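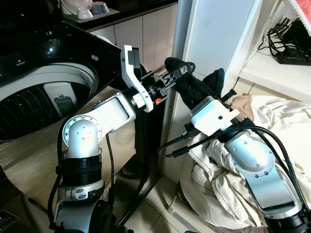 4. 配布された作品を実際に遊んでみる

前の節では投稿フォームの記録だけを見ていたので、ここからは中身の話になります。対象はKramerに保管されている、Dusum製の自作ゲーム206本です。Dusumをご存じない方のために少しだけ書いておくと、コードを一行も書かずに横スクロールや固定画面のゲームが組める、8ビット機向けの制作ツールです。敵の動きは表から選び、背景はタイルを並べ、効果音は決まった番号を割り当てるだけ。私も学生のころに夢中で触っていました(完成したのは一本もありません)。

さて、206本を全部遊びました。いや、遊んだと言ってしまうと語弊があって、正確には一本につき60分を上限に、エミュレータのKaltikで起動して、進めるところまで進みました。60分に届く前にエンディングを迎えたものも多いし、最初の画面からまったく進めなかったものもあります。後者については私の腕の問題である可能性が高いので、難易度の評価には使わず、別の分類にまとめました。シューティングは昔から本当に苦手なんです。

4.1 記録のとり方

プレイ中に書き留めたのは、画面の構成、敵の出現の仕方、自機が倒れたあとの再開位置、それから説明書の有無です。Kaltikには入力を記録する機能があるので、あとから見直せるように全部残しておきました。これがあとになってとても助かりました。遊んでいる最中のメモは、興奮しているせいかまるで当てにならないのです。「3面の鳥、ひどい」とだけ書いてあって、何がどうひどいのかさっぱりわからない。見直してみたら、鳥は画面の端から自機と同じ高さで出てきていて、避けるには出現位置を覚えておくほかありませんでした。

この「覚えておくほかない」配置を、本稿では暗記型配置と呼ぶことにします。先行研究では理不尽な設計としてひとくくりに扱われることが多いのですが、私はそこに少し引っかかりがありました。Dusumでは敵の出現を背景のスクロール量に結びつけて指定するので、乱数を混ぜることができません。つまり作者がどんなに親切な人でも、普通に作れば敵は毎回同じ場所に出ます。暗記型配置がどこまで作者の選択で、どこからがツールの性質なのか。ここを分けないまま「素人の作品は難しすぎる」と言ってしまうのは、やっぱり乱暴だと思うのです。

4.2 画面の使い方

遊んでいて一番楽しかったのは、実はこの部分でした! Dusumで登録できるタイルは一作品につき最大45種類です。文字も背景もスコア欄の枠も全部この中に収めないといけないので、作者ごとのやりくりがものすごくよく見えます。たとえば岩のタイルを上下に積んで柱に見せる、草の先端だけを空に置いて鳥の群れにする、数字の0を井戸の縁に流用する、などなど。井戸の0は、気づいたときに思わず声が出ました。

こうした使い回しは、Pinderへの出品作に特に目立ちます。Pinderは毎年11月に締め切りがある制作大会で、審査の項目に「見た目」が入っています。大会以外で配布された作品では、同じタイルがそのままの意味で(岩は岩、草は草として)使われている割合が高めでした。ただ、大会があるから工夫が生まれるのか、工夫したい人が大会に集まるのか、手元の資料では判断できません。両方に作品を出している作者を追いかければ何か言えそうなのですが、ハンドルネームを途中で変える人がかなりいて、同一人物かどうかの確認で行き詰まりました。

もうひとつ、色について。実機のブラウン管で遊ぶことを前提にした配色なのか、エミュレータの画面に合わせた配色なのかは、かなり気になるところです。隣り合う二色を細かく交互に並べて中間色に見せる手法は、Kaltikの標準設定だとただの縞模様に見えてしまいます。私は最初これを描画の不具合だと思い込んで、設定画面をしばらくいじり回していました。フィルタを有効にしたらきれいな夕焼けになって、しばらく眺めてしまったほどです。このため、色に関する分類だけは、フィルタを入れた状態と切った状態の両方で見直しています。

4.3 説明書という作品

ゲーム本体に添えられたテキストファイルも、できるだけ読むようにしました。操作方法が二行だけのものもあれば、主人公の故郷の歴史が延々と続くものもあります。後者は本編に一切出てきません。Dusumではゲーム中に長い文章を表示できないため、物語を書きたい人は外のファイルに書くことになるわけです。制作ツールの制約が、遊びの外側に文章を押し出しているとも読めて、私はここにかなり興味を持っています。

ただし、Kramerでは初期の登録分について本体だけが保存されていて、付属のテキストが失われている場合があります。「説明書なし」と分類した作品の中には、もともとあったのに残らなかったものが混ざっているはずです。作品の起動画面に「くわしくは説明書を」と出るのに肝心の説明書が見当たらない場合は、「欠落」として別に扱いました。起動画面に何も書かれていなければ見分けようがないので、次節の集計で説明書の有無を比べるときは、初期の登録分を除いた結果も並べて載せてあります。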